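3.2 The table and its two arms

The bench was built in a shared workshop by Joseph and Shetty, over evenings and one long stretch in July.

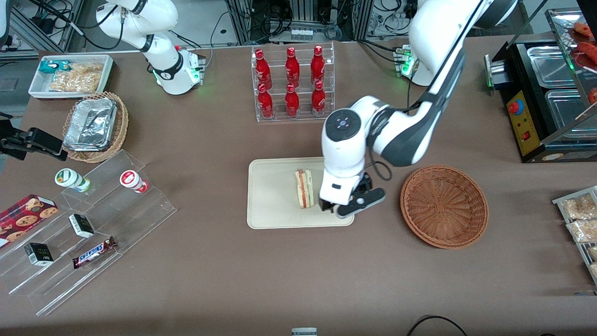
Both arms are driven from a single desktop computer, and each runs its own control loop at 30 updates per second. We kept the two loops apart after early trials in which a stall on one side froze the other. A session lasts 55 minutes, after which the arms are sent home and the joint offsets are checked by hand.

Figure 2. The bench with mixed food items and both arms over the tabletop.

Soft goods set the limits on grip. A sandwich loses its shape under a force that a chocolate bar takes easily, so the closing force is set per item and stored with the item's name. Round baskets were harder to model than trays — Iyer's first version treated them as boxes, and the planned paths clipped the rims. The version used in Section 4 fits a circle to each rim instead.

Contact: N. Subramaniam, Brunow Workshop | © The authors | Back to top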